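Section 6. Setting Up the Bedroom Tidy Routine

Applies to the Jevness two-arm home unit with Ekudari software. Revised 7/19/26.

Finish Section 5 (arm check and hand calibration) first. The Bedroom Tidy routine picks up clothes and loose cloth from the bed and puts them in a container you choose.

6.1 Prepare the room

1. Leave a clear strip of floor along the side and foot of the bed, 600 mm wide or more.
2. Set the container on the floor next to the bed. A cardboard box or an open basket will do. Fold box flaps out or remove them.
3. Open the curtains or turn on the room lights.
4. Take phones, glasses, chargers and anything breakable off the bed.

CAUTION: Keep children and pets out of the room while the arms are powered.

6.2 Teach the container

1. Walk the unit to the bed with the handset. Stop when its feet are 400 mm from the container.
2. On the handset, choose Routines, then Bedroom Tidy, then Teach Container.
3. Hand the unit one soft item. Dark cloth against a light box gives the quickest result.
4. Move the right hand over the opening and press Mark.
5. Press Release. The item should fall inside the rim. If it doesn't, repeat step 4.
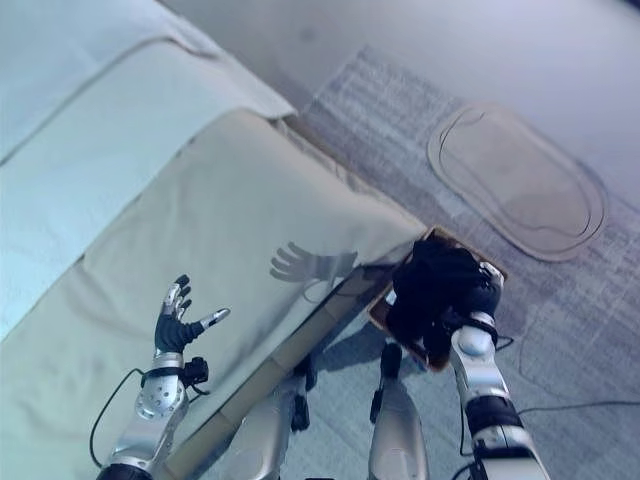
Kjell Halvorsen wrote to the owners' forum that Mark has to be pressed again every time the container is swapped, even for one of the same size, and that he lost an evening to this before he reread the steps. He is right. The saved point belongs to one container in one spot. Up to 2 points can be stored per room.

6.3 Sort from the bed

1. Lay the clothes near the foot of the bed, within reach of both hands. They don't need to be folded.
2. Choose Start, then Bed to Container.
3. Watch the first pass with your thumb on the Hold button.

Clothes may overlap. If the unit keeps lifting two pieces together, press Hold, pull them apart and press Resume. With Split Hands turned on, one hand can work at the bed and the other at the container.

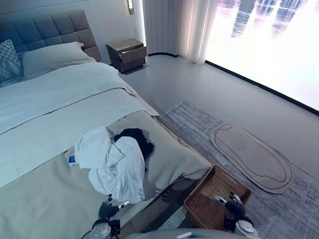 Fig. 6-2. Left hand near the clothes on the bed, right hand in the basket.

Note: A bed runner or throw may be taken for laundry. Choose Ignore Surface and touch the runner on the handset screen before you start.

6.4 Two-hand hold

Use this for larger pieces, or for cloth that slips out of a single hand.

1. Choose Grip, then Two-Hand.
2. Set Pull to Low for knits and thin fabric, Medium for cotton sheets.
3. Press Start. Each hand should close on the cloth before the arms move apart.
4. If either hand closes on the bedding, press Hold and open both hands. 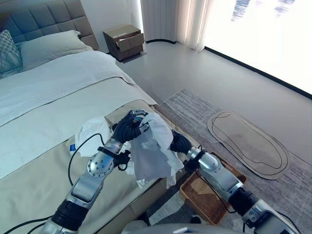 Fig. 6-3. White cloth held between both hands at the foot of the bed.

CAUTION: Don't pull on the cloth while the hands are closed. Press Hold, then Open.

6.5 Lower into the container

1. From the Two-Hand screen, choose Lower.
2. Check that the cloth is over the container and clear of the arm joints and cables.
3. Use the Up and Down keys to set the height of each hand. They can be at different heights.
4. Press Release. The lower hand opens first. 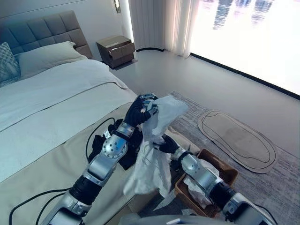 Fig. 6-4. Cloth held above the basket, left hand high.

Empty the container when cloth reaches the rim. The load limit for one lift is 2000 g.

If the routine stops with the message "Point lost," the container or the unit has been moved. Go back to 6.2. For any other message, see Section 9 or write to Zunthorpe Service, attention Covadonga Sotomayor, with the serial number from the back plate.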